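Foltby Forums > Hardware > Two-arm kits

Garnutine bench kit, first impressions

nirk_bench
Posted 9:11 AM
Unit has been on my bench in Nirkthorpe since March. Two arms, a wrist camera on each, booth included. Calibration took 2 hours, most of it spent on the right shoulder offset. The manual gives the offset in the wrong units.

I use toy food and a zip bag as the benchmark. The bag is the hard part. Clear film over a veined tabletop gives the wrist cameras very little to work with.
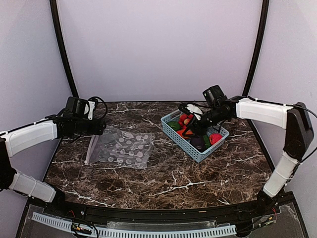 Grip force defaults are too high for film. I cut them by 11 percent and left the rest of the profile stock. Firmware is current.

Fawzy
Which top are you running? I'd swap the marble pattern for matte gray before touching force.

nirk_bench
Marble. Kitchens have marble. I want the hard case.

lbickerstaff
Disagree with both. Film handling is a fingertip problem. The stock tips are too stiff and no setting fixes that.

Fawzy
Stock tips did 1,000 cycles here without a change.

lbickerstaff
On rigid parts or on bags?

Fawzy
Rigid. Fair point. I'll run bags and post the log.

- Lionel Bickerstaff marked this thread as watched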